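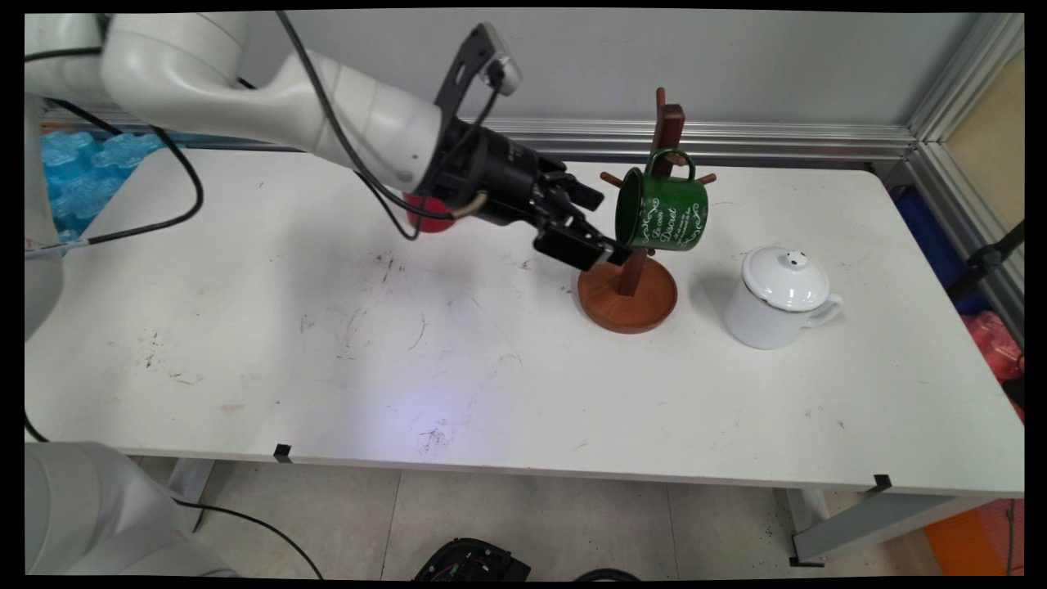

Wistar, February

Well, the mug shelf is officially gone. For those who came in after the spring issue, I'd been threatening to pull it down ever since we repainted, and a couple of weeks ago I finally got up on the stepladder with a screwdriver and did it. Four holes in the wall, a lot of plaster dust in the toaster, and fourteen mugs with no home. Fourteen! For two people, one of whom only drinks water.

So I've gone back to a mug tree. I know, I know, my nan had one too, and so did yours. I'd forgotten how much I like them. You can grab a cup with one hand while the other one's busy with the kettle, and you don't end up with that stack of three that you have to dismantle to get to the favourite at the bottom. Mine's plain wood, a tall dark post on a round reddish-brown base, with pegs you can hang things from at a couple of different heights. It didn't cost much and it takes up about the same bit of counter as a dinner plate.

The green enamel mug went on first, obviously. Lots of you will recognise it from last year's camping issue (Ursina Widmer wrote in at the time asking where I'd got it, and I never answered, sorry Ursina, it was a market stall and I couldn't find the stall again if you paid me). It's that deep glossy green with the white vines curling around the side and the swirly French lettering, something like "Le coin Douceur". Sweet corner, I suppose, or cosy corner? My French stopped at Grade 9, so if you can do better please write in. It holds 350 mL, near enough to a proper cup of tea, and it weighs next to nothing. The white enamel pitcher with the domed lid is beside it for now, and I think the two of them look so good together that I've stopped pretending it's temporary.

A few of you asked about hanging enamel and whether it chips. It can! The trouble spot is the rim, if it knocks against the post every time you put it back. I hang mine by the handle on an upper peg and let it tilt whichever way it wants, then give it a second to settle before I let go. Mikkel Kirkegaard tells me he's wrapped a bit of wool around his pegs, and if you have the patience for that, go for it.
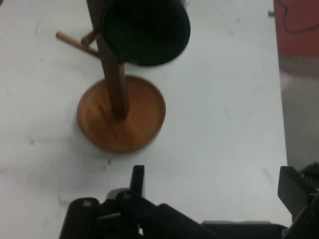 Bases are the thing I'd be fussy about if you're out shopping for one. My last mug tree had a skinny little cross-shaped foot, and if you hung two heavy mugs on the same side it would go over like a drunk uncle. A round base is a lot steadier, and on mine there's a slightly raised rim as well, which I bought it for without quite knowing why and now love. It catches a drip or two if you've been lazy with the tea towel, and you can drop your rings in there while you're washing up. What it won't do is save your tabletop. Mine's white, and there are scuffs and smudges and little dark specks all over it, which I only ever notice when the light comes in low and company's due. Bicarb on a damp cloth gets most of the marks off white surfaces, but do a test patch somewhere out of the way first, and go gently.

As for the other mugs, I've done the cull. Six stayed, the chipped ones have been promoted to pencils and seedlings, and a box went off to Ute Fröhlich for the hall kitchen, where they're always short of cups by the time the second urn's boiled. If you've got spares, she'd love them. No travel mugs please, she's got a whole cupboard of lids that don't fit anything.

I'd also like to know how you all store yours. There are 696 of you getting this newsletter now and I refuse to believe you've all got it sorted. Hooks under the shelf? A drawer? Konrad Hämmerli keeps his upside down on a tray by the window and swears by it, although he lives with two cats, so I have questions. Send me your set-up and I'll put a few of the good ones in the next issue, along with the lemon slice recipe I promised in December and then lost down the back of the stove.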